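Foro Casa y Reforma > Cocinas > Pintar puertas de cocina en oscuro: ¿me voy a arrepentir?

pepa_bricolera
9 de noviembre de 2021
Hola a todos. Tengo una cocina de puertas de roble con moldura, de las de arco no, de las rectas, puesta por los anteriores dueños con mucho amor y bastante barniz color miel. Las puertas están perfectas, que es lo peor que le puede pasar a uno, porque si estuvieran rotas ya las habría cambiado. Me han presupuestado cambiarlas todas por 3000 euros, sin tiradores. Lacarlas en taller, 900. Y pintarlas yo, lo que cueste la pintura y mi dignidad.
Quiero un gris muy oscuro, casi negro. Mi madre dice que va a parecer una funeraria. Mi hermana dice que es precioso pero que ella no lo limpia. La cocina da al norte, tiene una ventana normalita y el suelo es claro.
Preguntas: ¿se ve cada dedo? ¿La moldura acumula más porquería en oscuro o solo se nota más? ¿Alguien ha pintado sobre barniz sin que se le pele a los dos meses?

Tornillo_Flojo
Se ve cada dedo. Se ve incluso el dedo de gente que vino a cenar en octubre. Dicho esto, tengo la mía en antracita desde hace cuatro años y no la cambiaría.
Sobre barniz: lijar, desengrasar, imprimación de adherencia, lijar otra vez, dos manos. El que te diga que con su pintura no hace falta lijar vende esa pintura.

marquesa_del_azulejo
Discrepo del compañero. Yo usé Zadico directamente sobre barniz, sin lijar, solo desengrasando muy bien, y ahí sigue. No vendo nada. Ojalá.

Tornillo_Flojo
¿Cuánto tiempo lleva?

marquesa_del_azulejo
Desde primavera.

Tornillo_Flojo
Pues avísanos dentro de dos inviernos y lo hablamos.

marquesa_del_azulejo
Qué alegría de hombre.

Cirilo Quintero
Soy barnizador jubilado, así que tomad lo mío como queráis. El problema del barniz antiguo de cocina no es el barniz, es la grasa que tiene encima y que ya forma parte de la familia. Alrededor de los tiradores y encima de la placa hay que limpiar tres veces. La primera sale marrón, la segunda sale beige y con la tercera ya puede usted empezar a discutir de marcas.
Lija de grano fino, sin comerse las aristas de la moldura. Una puerta de moldura mal lijada se queda como un jabón usado. En los rincones del plafón, esponja abrasiva y paciencia.
Pintar con las puertas desmontadas y tumbadas. Numérelas por dentro del hueco de la bisagra con cinta. Yo he visto a un matrimonio muy unido dejar de hablarse por no numerar las puertas.

pepa_bricolera
Gracias, don Cirilo. Lo de numerar me lo apunto, que yo soy muy de "seguro que me acuerdo".
¿Brocha o rodillo?

Cirilo Quintero
Brocha para las molduras, rodillo de espuma para los planos, y en ese orden. Si tiene dónde alquilar una pistola y un sitio sin polvo, pistola. Si el sitio sin polvo es el salón, rodillo.

lagarta78
Vengo a dar la nota discordante: ¿por qué todo el mundo quiere ahora la cocina negra? Hace diez años era blanco brillo, antes wengué, y antes precisamente el roble miel que ahora da vergüenza. Déjala como está y en un par de temporadas te la sacan en una revista con el titular "vuelve la calidez".

pepa_bricolera
Lagarta, esa misma frase me la dijo mi cuñado con el gotelé y sigo esperando.

Rodapié
Un voto por el roble. Cambiad la encimera y los tiradores, y a correr. Con tiradores de barra rectos parece otra cosa.

Tornillo_Flojo
Rodapié, tú votas siempre por no hacer nada. En el hilo de las humedades también.

Rodapié
Y se secó sola.

nadadeblanco
Pregunta tonta: ¿mate o satinado? Porque en la tienda me juraron que el mate era lavable y lo que es lavable es mi paciencia. Pasé un estropajo verde, del de toda la vida, y ahora tengo un círculo brillante junto a la nevera. Lo he bautizado.

marquesa_del_azulejo
Estropajo verde en pintura mate. Hay delitos menores.
Satinado en cocina, siempre. El mate queda mejor en las fotos y peor el resto del año.

Tornillo_Flojo
Por una vez, de acuerdo con la marquesa. Aunque hay mates decentes: el Drallow de dos componentes aguanta bastante. Apesta como una refinería, eso sí, y una vez mezclado tienes el tiempo que tienes. Yo tiré medio bote porque me llamaron por teléfono.

Ilari Savolainen
Buenas, escribo desde Finlandia pero viví en Gijón muchos años, perdonad si se me escapa algo. Aquí hay muchas cocinas oscuras y también hay poca luz, así que el argumento de la ventana al norte no me convence. Lo que importa es la luz debajo de los muebles altos. Con una tira de led la encimera se ve bien aunque los muebles sean del color de la noche.
El error es poner oscuro también lo de alrededor. Muebles oscuros, pared clara. Si pintas todo, entonces sí, tu madre tiene razón.

pepa_bricolera
No le enseñaré este mensaje a mi madre.
¿Y los electrodomésticos? El horno es de acero y el microondas blanco, encastrado con un marco de la época de los dinosaurios.

Ilari Savolainen
El horno de acero queda bien. El microondas blanco va a parecer un diente. Mira si existe marco negro del mismo tamaño antes de comprar otro aparato. Yo conseguí uno de Fjeld que costó menos que el envío.

lagarta78
"Va a parecer un diente" me lo quedo para mi próxima discusión de pareja.

nadadeblanco
Nadie ha contestado a lo de la moldura y el polvo, que a mí me interesa mucho. Mi teoría es que la moldura acumula igual en cualquier color, pero que en roble miel el polvo va de camuflaje.

Tornillo_Flojo
Teoría correcta. El canto de abajo del plafón es un estante. Pasas una brocha seca cada dos semanas y ya está. O no la pasas y aprendes a mirar a otro lado, sistema que también practico.
En lo que no estoy de acuerdo con los que dicen "oscuro, pero puerta lisa". En puerta lisa, el negro es un armario de oficina. La moldura le da sombra y se nota que hay carpintería debajo. Un gris carbón mate sobre plafón, con los tiradores de barra en vertical y el horno y el microondas en columna, queda así de serio:

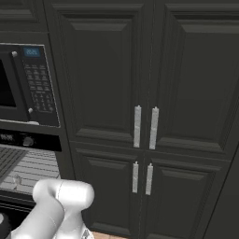 marquesa_del_azulejo
Serio es. Pero yo en una cocina que da al norte pondría ese color solo abajo y dejaría los altos en claro. Entrar a por el café a las siete de la mañana y encontrarse una pared entera así exige un carácter que no tengo.

Tornillo_Flojo
La cocina en dos colores es la de quien no se ha decidido y ha pagado dos botes.

marquesa_del_azulejo
La cocina en dos colores es la mía.

Tornillo_Flojo
Ya lo sospechaba.

Rodapié
Sigo votando roble.

Cirilo Quintero
Sobre el tono, una advertencia. Los grises casi negros tiran a algo: a azul, a verde o a marrón. En la carta no se ve y en casa sí. Pinte una trasera entera con dos manos, apóyela en la cocina y mírela por la mañana, por la tarde y con la luz encendida. Una muestra del tamaño de un sello no le dice nada. Yo le repetí un trabajo a un señor que pidió gris y por la noche tenía una cocina verde botella. Según él, la culpa era mía. Según la bombilla, no.

pepa_bricolera
Me temo que ese señor voy a ser yo. He comprado botes de prueba de tres grises y los tres me parecen el mismo, pero mi hermana jura que uno es morado.

lagarta78
Tu hermana tiene razón. Siempre hay uno morado.

Ilari Savolainen
Compra los tiradores antes de decidir el color. Con latón, un gris que tira a verde queda bien. Con acero yo iría a uno más neutro. Y mide la distancia entre agujeros, que los antiguos a veces no coinciden con nada que se fabrique ahora.

pepa_bricolera
Medidos. No coinciden con nada que se fabrique ahora.

Cirilo Quintero
Masilla de dos componentes por el agujero viejo, lijar y taladrar nuevo. Con plantilla. La plantilla se la hace usted con un listón, no compre nada.

nadadeblanco
Yo compré la plantilla de Telville y taladré torcida toda la fila de abajo, pero torcida por igual. Desde la puerta parece intencionado.

pepa_bricolera
Resumo para los que lleguen ahora: lijo, desengraso tres veces, numero, satinado, led debajo y marco negro para el diente. He hecho cuentas y entre imprimación, pintura, rodillos y tiradores me planto en casi 800 euros, o sea que por 100 más me lo laca un profesional y yo me voy al cine.

Tornillo_Flojo
¿Has metido en los 900 el desmontaje y el transporte?

pepa_bricolera
No.

Tornillo_Flojo
Pues pregunta, y luego vuelve y nos cuentas lo del cine.

Cirilo Quintero
Pregunte también si lacan las dos caras. Hay talleres que la de dentro la consideran un extra.

Rodapié
El roble no tiene extras.

pepa_bricolera
He llamado. Desmontaje aparte, transporte aparte, cara interior aparte. Los tiradores los pongo yo. Voy a por la lija.

marquesa_del_azulejo
Queremos fotos. Y si al final pones los altos en claro, me citas.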